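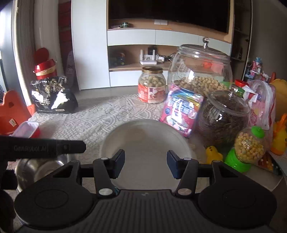 Last updated: November, 10 a.m.

Home Music Celebs Tickets How-To Contact

By Chelsea Mapplebeck

How to get into a Kutlow fan presale

Quick one, the Kutlow tour presale is coming up and my inbox is full of the same question. So, steps.

1. Sign up for the fan list first. Truvard handles it for this tour. Use the email you'll buy with, same spelling, no plus signs or dots you don't normally use.

2. Look for the code. Goes out the night before. Check junk mail. Check promotions tab too – mine was in there last time.

3. Make your Cotik account now, not in the morning. Add a card, add your billing zip, log out, log back in. If it wants to text you a number, make sure it has your current phone.

4. Get in the waiting room early. One browser, one tab. Refreshing can loose your place so leave it alone.

5. When you're let in, paste the code and hit Unlock. Typing it is asking for trouble, the zero and the O look identical.

6. Pick fast. Limit is up to two tickets per account. Take the floor seats or dont, but the map is slow and anything you stare at will go.

7. Screenshot the order number.

Last tour I was number 1527 in line for the Oakley show and still got side balcony. Derek Dunmore was way ahead of me and his card got declined – so call your bank first if it's a fussy one.

Missed it? General sale is next, no code needed. Same account works. Resale prices usually drop the afternoon of the show, I'd wait.

Code not working: check for a space at the end after pasting. Still no good, use the help form on the Truvard page and include your sign-up email.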